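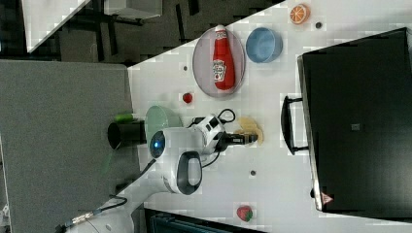 When does the Flodero toy library open its doors again?
The new room on Bachmann Street opens on 7 June 2026, at ten in the morning, and borrowing starts the same day.

I've been waiting to write this one up! If you've walked past the old Bevora shoe store lately you'll have seen the paper come off the windows, and yes, it's the toy library moving in. They had to leave their last place in January when the lease ran out, and everything has been sitting in storage ever since (my kids have asked me about the wooden train more times than I can tell you).

I stopped by while they were still putting up shelves and talked to Salim Biwott, who runs the place. He told me the catalog now has 900 toys and games in it, and that 188 families had already signed up again before the new address was even announced. "People kept stopping me at the grocery store," he said. "I started carrying sign-up forms in my jacket."

The rules are mostly the same as before. You can take home three things at a time and keep them for two weeks, and puzzles still have to come back in a zip bag with every piece in it – they do check. What's new is a bigger corner for pretend play. Shops, kitchens and cafés were the first things to go out the door every weekend at the old place, and there was always a line of little ones waiting for them.
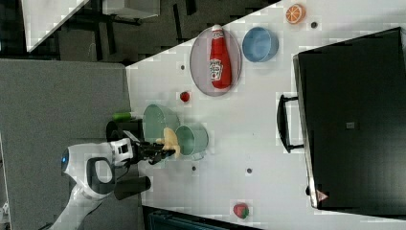

Ketchup for lunch, with half an orange to follow.

Faltetti, the bakery two doors down, is bringing over rolls and coffee for the opening morning, so get there early if you want one with cinnamon. Parking on Bachmann Street is as bad as ever. I'd leave the car behind the pool and walk over, and there's a ramp at the side door now for strollers and wheelchairs.

Old membership cards still work, by the way. If yours has gone missing (mine went through the wash) they'll print you another at the desk for free. And if you still have a toy from before the move, bring it back – Salim says there are no late fees until the end of the month, and he'd really like the marble run home again.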